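Clean Enough: Speaker Notes
Naken town library, evening talk series
August 2, 2022

Slide 1. Title
Wait for the door to stop squeaking. Say hello. Thank them for picking a talk on housework over being outdoors in decent weather. Do not do the vacuum joke, it died in November and should be left in peace.

Slide 2. Who is this person
I have kept a cleaning diary for 14 years. Pause here. Somebody usually laughs, and it is better to let them get it over with. The diary has 2,024 entries and most of them say "kitchen, again." I rent a two-room apartment above a bakery, so I am something of an authority on flour.

Slide 3. Cleaning by squares
The old advice was to clean a room from top to bottom. Good advice, and I have never met a person who followed it past the curtain rod. What works for me is dividing the floor in my head and doing one piece before looking at the next. You stop when the piece is done. You are allowed to sit down.

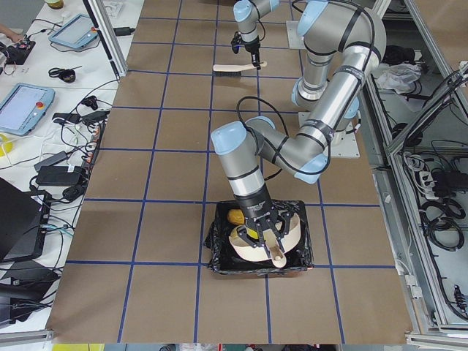

A work surface divided up with blue tape.

Ask: who here has cleaned the same patch of counter four times while on the phone? Hands up. Put my own hand up first or they won't.

Slide 4. The Mühlbauer problem
My first serious purchase was a Mühlbauer carpet sweeper, secondhand, with a manual that ran to 60 pages. I read the manual. I want credit for that. Page one told me to empty the sweeper and the other pages told me why I would regret not emptying it. Slow down here, the next part needs room.

Tools are where people go wrong. We buy the thing in place of doing the thing. I had a whole closet of things. When I moved, I priced it all up and it came to $209, and what I still reached for was a brush.

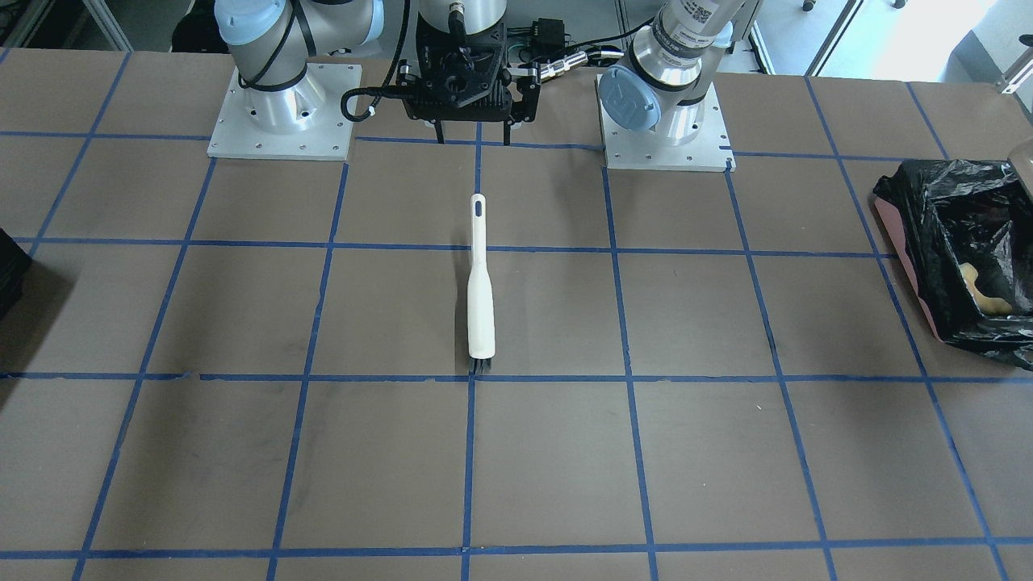

The closet, meanwhile, had its own dust. I cleaned it with a rag made from a T-shirt, which cost me a T-shirt. If anyone asks about steam mops, say I will take questions at the end, and then run long.

Slide 5. Small rules I keep
Read these out slowly. People write them down, and then lose the paper, and that's between them and the paper.

1. Dry before wet. Wet flour is glue. I have lost a whole Saturday to this.
2. Never start with a drawer. A drawer is a trap with a handle.
3. Sweep toward yourself and finish the pile before you answer the door.
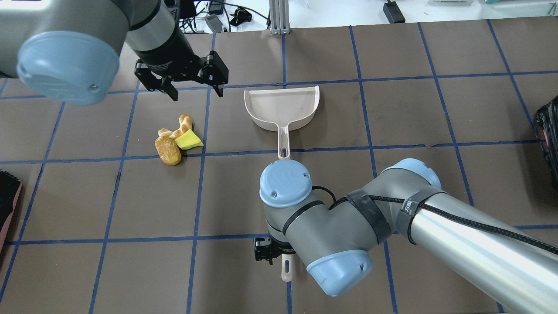

4. Music is fine. Podcasts are not. I once stood holding a sponge through an entire series about canals.
5. Quit while there is still some daylight, so you get to look at it.

Slide 6. Guests
Tell the Clalamard story. Short version: family dinner in Clalamard, I offered to wash up, and I was handed a list. Laminated. Do not do the accent.
The point is that every house has its own idea of clean and yours is the only one you have to live in. If the room is quiet, skip straight to the hallway closet story. If they are laughing, skip it anyway and save the five minutes.

Slide 7. Questions
Repeat each question for the back row. The answer to the one about grout is "vinegar, and lower your hopes." Handouts are in the Cetoto tote bag by the coffee urn. I need the bag back.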